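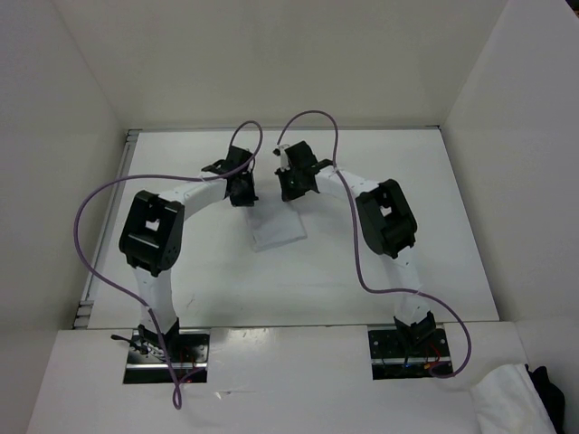 Two robot arms mounted at the front edge of a white work surface.

Span of control is a term used in management for the number of people who report directly to one manager. A manager with many direct reports is said to have a wide span, and one with few is said to have a narrow span. The term is used mostly in the design of companies, public agencies and armies, where it helps decide how many layers stand between the top of the organization and its front line.

Background
The idea was first worked out for military staffs and later taken up by writers on factory and office work. Early authors tended to look for a single best number, usually a small one, on the grounds that a manager has to keep track of the dealings between subordinates as well as the subordinates themselves. Later work mostly dropped the search for one figure and looked at the conditions under which a wide or narrow span is workable.

Relation to layers
For a given number of employees, a wider span means fewer layers of management. Companies with wide spans are called flat, and those with narrow spans are called tall. Removing a layer shortens the path that a decision has to travel, but it leaves the remaining managers with more people to supervise. It also reduces the number of posts into which staff can be promoted - a point often raised when a reorganization is announced.

Factors
The kind of work is usually given the most weight. Routine tasks with clear output can be supervised in large groups, while work that changes from day to day needs more of the manager's time. Experienced staff need less direction than new hires. Distance matters as well, and a manager whose team is spread over several sites will generally handle fewer people than one whose team shares a floor. Managers who carry work of their own, such as client accounts or technical design, are often given smaller teams.

Examples
Ornari, a maker of packaging equipment, had 687 employees when it removed two of its management layers. Its plant supervisors took on larger teams, and scheduling was moved to a central office. The company later restored one of the layers at its Dravholm plant, where shift handovers had become slow.

Chala, a payroll services firm, sets a span of 6 for teams handling new clients and allows much larger groups in data entry. The regional office in Prirnau has roughly 57 staff under three managers.

Measurement
The average span is found by dividing the number of employees who have a manager by the number of managers. The result can mislead, as a few very large teams may hide many small ones, and some companies report the median instead. Contractors and part-time staff are counted differently from one company to the next. Dotted-line reports, who answer to a second manager for part of their work, are normally left out.

See also
Chain of command
Delegation
Matrix management
Organizational chart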